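How a gripper is looked after

A gripper is a robot's hand. Most have two fingers that open and close, a bit like kitchen tongs. Some grippers are fixed to the end of a robot arm. Others are made for a person to hold, so that people can pick things up the way a robot would.

Grippers work hard. One of the test grippers in the Roltimex workshop closed 2,447 times before it had its first full check. After that many squeezes, small parts begin to wear.
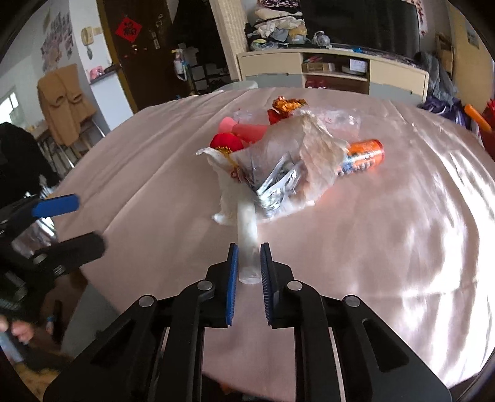

Looking after a gripper starts with the joints. Each finger has to swing smoothly, and both have to move together. The round silver pins are where the parts of the gripper turn. Dust and fluff can get in beside a pin and make the joint stiff, so it is brushed out with a small dry brush. Then the gripper is opened and closed slowly by hand. If one finger lags behind the other, the joint is taken apart and cleaned again.

Next come the pads. These are the strips on the inside of the fingers — the part that touches whatever is being picked up. Many pads have ridges, like the sole of a trainer, to stop things slipping. At Roltimex they are wiped with a damp cloth every 12 days. A pad with its ridges worn flat is peeled off and a new one goes on. It must sit straight, or the fingers will meet at a slant.

After that there are the screws. A screw can work loose a tiny bit at a time. It should be snug but not too tight — a joint that is squeezed hard cannot turn.

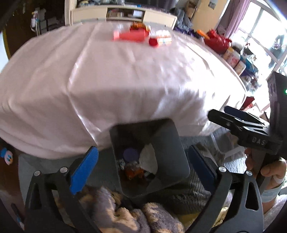
Two grippers at a table. The nearer one has a blue pad on its left finger and a dark blue pad on its right.

The last job is a test. The gripper picks up something soft, something hard and something slippery, and puts each one down again. If it drops anything, the pads and joints are checked once more.

Words to know
Joint: a place where two parts meet and can move.
Pivot: the point that something turns around.
Wear: damage that comes slowly from being used.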